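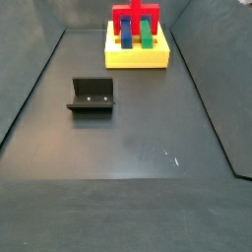 Home | Builds | Gallery | Fault Log | Contact

Filed under: Things that broke, Assembly cell

Quick gallery from the block cell, 27 August 2024. Finger slip fault, the one Ilse Ackermann has been after since June. Arm places colored parts in a base, runs fine for ages, then the grip force reading drops to zero mid-move and the controller doesn't care. Keeps going. Log says cycle 3,571 this time. Should of stopped at the first bad reading – it didn't.

Nobody hurt, guard was shut. Still a safety matter, so the cell is locked out untill Finn Kuhlmann signs the sheet.

Old limit was 3,000 cycles between finger checks. We skipped one. Our fault, not the arm's.

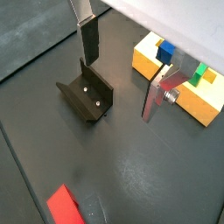

One finger over the black bracket, red part down on the gray surface.

Thắng Đinh pulled the force log afterwards. 13 dropouts, all on the same channel, none long enough to trip the alarm. The filter was smoothing them out. Cable suspected first, connector second. Benedita Morais swapped the cable and the dropouts came back, so connector it is – new one on order from Foltano. 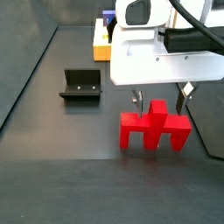 Untill it comes: slow speed only, door shut, one person at the stop button. No reaching in to straighten a part, even when it's nearly in. Any zero reading now halts the arm right away, Thắng changed that in the Ollus script. Alarm resets by hand only.

More when the connector gets here. Ask Ingeborg Grube for the full log, file's too big for this page.

Previous | Next | Back to gallery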